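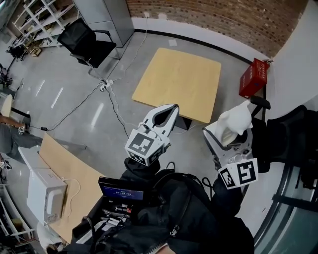 White figurine held over the gray floor

Plandside Football Analytics Grant: Progress Report
October 14, 2022

You asked whether the Clilik win-share model is worth a second year. My answer is that I don't know yet, and I'd be wary of anyone on the project who says they do.

Since April we have charted 302 games. The plan called for more by now. Charting goes slower than the application claimed, mainly because two people watching the same third down will disagree on who blew the coverage. The Pascual rules for settling those disputes run to 3 pages and still leave plenty of room for arguing.

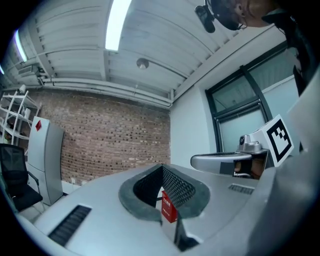 The headline result, the one in the spring newsletter, was that quarterbacks get too much credit for close wins. Maybe so. When I reran it without overtime games the effect shrank by half, and I would ask that it not be repeated in print until the full set is in.

Prenano delivered its play database in two batches. The first had 2,000 plays with no down or distance recorded. They have fixed most of them. We are holding back the last payment until the rest are done.

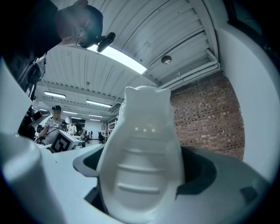
Spending is under budget, but only because the second charting job went unfilled. I don't count that as savings. We still owe you a blind test on 200 plays the model has never seen, and it should have come before the newsletter. If it can't beat a plain point-differential table, I will recommend closing the work out.

Next report follows the blind test.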